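Print | E-mail

Gendesari releases planner update for picking from divided bins

May 9, 2018

Gendesari on Wednesday released version 2 of Zuseditz, its motion planning and perception package for robot arms that pick small mixed items out of storage bins. The update changes how the software models bin walls and dividers, and adds a replay tool for reviewing failed picks.

Earlier versions treated a bin as a single open box. Anything inside it that was not a known item was added to the collision map as a block, and the planner kept the gripper well away from that block. In bins with internal dividers this left large areas the arm would not enter, and items close to a wall were often reported as unreachable.

The new version loads a bin model with separate entries for posts, rails, fins and panels. Each entry has its own clearance value. A stiff corner post can be given a small clearance, while a thin divider that may flex gets a larger one. The values are kept in a plain text file and can be changed without rebuilding the package.

Perception has also been reworked. Clear and tinted plastic is difficult for depth cameras, which may return the distance to whatever is behind the plastic or no reading at all. Zuseditz now compares the depth image with the color image from the wrist camera and marks pixels where the two disagree. Marked pixels that line up with a part of the bin model are filled in from the model. The remaining ones are treated as occupied until the arm has moved and a second view is available.

Grewal, which handles integration for Gendesari, ran the release on a test set of 1,116 pick attempts recorded in January. The planner returned a path in around 460 milliseconds on the company's standard controller. Grewal said the time was longer than in the previous version, with most of the increase coming from the added collision checks near the top rail.

Views from the wrist are used at two points in each attempt, once before the final approach and once before the fingers close. At close range a tinted post can take up much of the image, with the gripper's own parts along the bottom edge and the items to be picked partly hidden behind them. The software masks the gripper using its known geometry and the current joint positions, and then segments what is left. 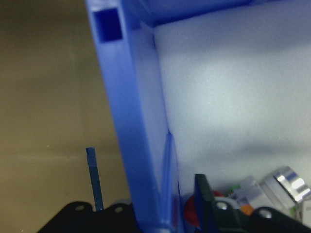 The replay tool steps through an attempt and shows the camera image, the filled depth map and the planned path on a common time line. Users can change a clearance value and run the planner again on the recorded data. The tool does not send commands to the arm. Logs from earlier versions can be opened, but they have no mask data and the depth map is shown unfilled.

Flitwood, a parts distributor that took part in early testing, has 75 bin models in the new format. A converter for older bin files is included with the release. It does not generate divider entries, and these have to be added by hand.

Known issues include slow loading of bin models with curved walls and an error when two cameras report the same time stamp. Gendesari said both would be addressed in a maintenance release, but did not give a date.

Existing license holders can download the update from their account page. Controllers running the first version must be updated before the new bin files are installed.

Print this article | E-mail this article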